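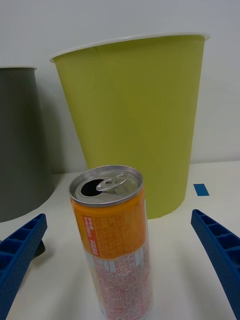
About Prisell

We teach robots to tidy up, mostly by tidying up ourselves, over and over, through a robot's hands. A person steers the arm, the wrist camera watches, and each attempt is saved as an example for a model to learn from. The job takes patience and a high tolerance for drink cans.

How we got started

Araba Abugri and Yasuo Ebihara met at Essien, where they spent two years writing rules for grasping things. The rules were excellent until someone moved the bin. They left to try showing a machine what to do, and have been showing it ever since.

What we do all day

Our first collection, Skesitero, holds 3154 episodes of small objects and the containers they might belong in. We keep the fumbles, labeled as fumbles -- Yasuo has contributed nearly 200 of them and would like it known that he was tired.

Operators work in shifts of 45 minutes, then go and look at something farther away. Between episodes they move things by hand, a few inches at a time, so the model can't just memorize the table.

Working with us

We collect to order for labs and small manufacturers. Tell us the objects, the task and how messy your real workplace is. Most people understate the last one. Visitors are welcome after 2 p.m. at our Givitz Street workshop.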